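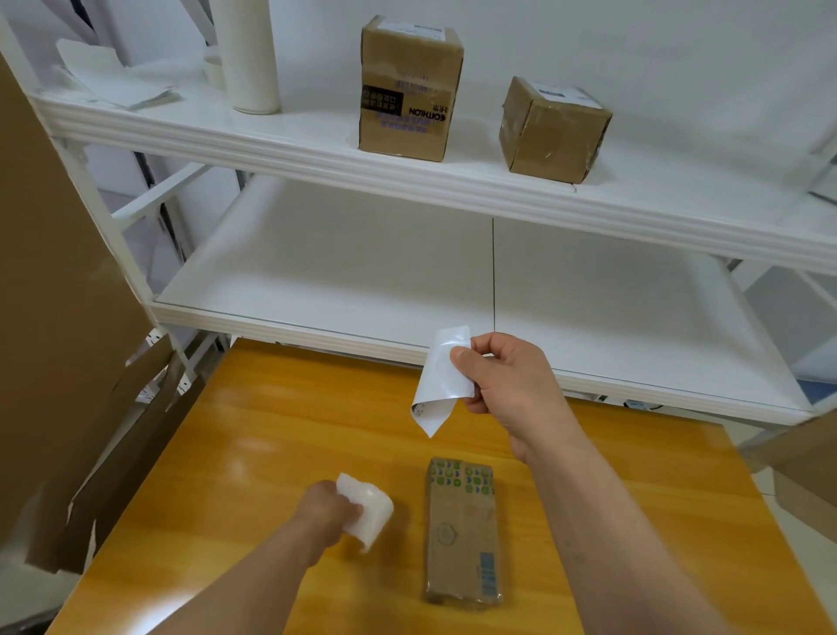

Tollthorpe Neighbors Board > Yard and Garden > Moles again

prarkivgate_pete
Third spring in a row. I have a ridge running from the back steps to the lilac that my wife calls the subway. I've tried the castor oil granules, the wind spinner and a great deal of stomping. The mole seems to regard all of it as encouragement. What has worked for people on the clay side of town?

R. Zuccaro
Traps. Scissor type, set in a straight run, not in one of the wandering ones. Flatten a short piece of tunnel at night and see if it's pushed back up by morning. If it is, that's your spot.

mulch_ado
Or leave it alone? They eat grubs. My yard had about 20 hills one April and by summer I couldn't tell you where any of them were. You own a lawn, Pete, not a putting green.

prarkivgate_pete
I own a lawn I keep spraining my ankle on.

lazar_fan
We bought one of those buzzing solar stakes, the Kaltudo. Followed the leaflet and everything. The mole came up 2 feet from it and made a hill. I think it was lonely.

R. Zuccaro
Those stakes are a night light for moles. Save your money.

DorothyK
Mine went quiet after I put a stake in, so I won't hear a word against them. I had also stopped watering every evening, I'll admit.

mulch_ado
It was the watering. Dry the top layer out and the worms go down, and the mole goes after them. Rosario, I know you've caught plenty, but you catch one and another moves into the same tunnels. You're running a hotel.

R. Zuccaro
Then I'm running a hotel with very short stays. I've had 11 out of the same yard and the beds are fine now.

lazar_fan
Does grub killer do anything? The guy at Lazăr hardware swore by it.

mulch_ado
Not much if they're mostly after worms. He also sold me a hose that leaked at both ends.

prarkivgate_pete
Update, 22nd April. Cut the watering, stomped a section flat by the lilac, and it was back up before I'd had coffee. Rosario, can I borrow a trap?

R. Zuccaro
On my porch after six. Wear gloves when you set it. It isn't particular about what it closes on.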